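Comparing two hand-held grippers on a cloth task

If you are choosing a hand-held gripper for collecting cloth-handling data, you will be told that any pair will do. I had my doubts, and after a Sunday with the Hendidico pair I still have them, though fewer about the jaws than about the cameras. The steps below are how I now run a trial at Horkstead. They need one cloth, a large soft surface and somebody patient on the other end.

What to set out

Use a plain cloth in one colour, big enough to fold over itself. A sheet stretched over something soft is a harder test than a bare bench, and suppliers prefer the bench. Leave your usual clutter where it is. A camera that only copes with a tidy room is no good to me, whatever the Prilgate brochure says about "real environments".

Step 1. Close both grippers on nothing and look at the tips through the wrist camera. If you can't tell open from closed on a small screen, the footage will be a pain to label later.

Step 2. Drop the cloth in a heap. Pick it up by an edge with one gripper, lay it down, and do the same with the other. Do this 30 times for each before forming an opinion. Ten is what a salesman does.

Step 3. Pinch an edge and pull it taut. Watch for the cloth creeping out between the fingers. Count every slip, including those you feel were your own fault.

Step 4. Record the head view and the wrist views together and compare the same moment in each. 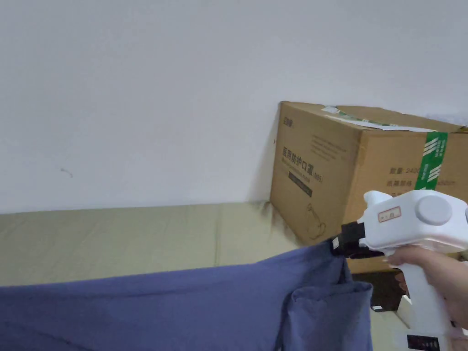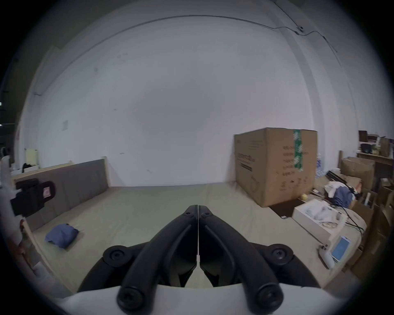
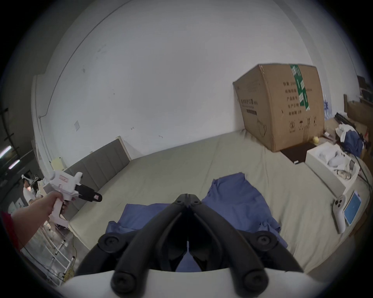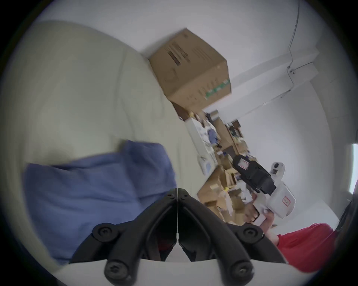 Head view of the pinch first, then three wrist views with the blue cloth on the table or bed.

Reading the results

The head camera tells you whether the hold looks right. The wrist camera is supposed to tell you why, and this is where I part company with the sales talk. The wide lens takes in half the room, but the jaws sit in the bottom middle of every picture and hide a good deal of what is directly behind them. When the cloth is off to one side you see it well. When it is between the fingers you see mostly fingers.

Ingrid Ostrowski, who ran the second gripper for me, thinks I'm too hard on it and that the head view fills the gap. It may do, if the two recordings line up. Ours were around 40 milliseconds apart by the end of the session, and I would want that fixed before collecting 200 clips of anything.

Two more checks

Swap hands halfway through. A trigger that feels fine in the right hand can be tiring in the left, and tired people make lazy grasps.

Then repeat Step 3 with the cloth doubled. A single layer flatters most jaws. The pair we tried at Lyons in October passed on one layer and dropped the doubled cloth so often that we stopped writing it down.

Keep the slip counts for each gripper on separate sheets. I'll add ours here once the timing is sorted and we have run the whole thing again.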